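3.2 Surface finish and perceived quality

Matte metal turned out to be the most interesting material in our study, and we are excited by what it showed! 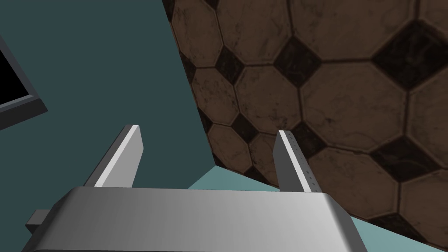
Figure 2. Computer-rendered light grey metal with a brushed, matte finish; a brighter band crosses the middle.

Shoppers in Iviston rated 30 kitchen products, first by sight and then by touch. Those who saw a brushed finish first expected the item to be heavier, and they kept that view even after holding it. The effect was strongest for kettles, which we had not expected at all. Of the 51 people who took part, only 2 changed their rating by more than one step. Glossy items showed a much wider spread, and the Prilness store gave us the same pattern in August.

We read this as good support for the Heydari scale, which treats shine and weight as linked judgments. Price tags were hidden in both stores, so cost cannot explain the gap. Section 3.3 takes up painted wood, where the order of sight and touch mattered far more.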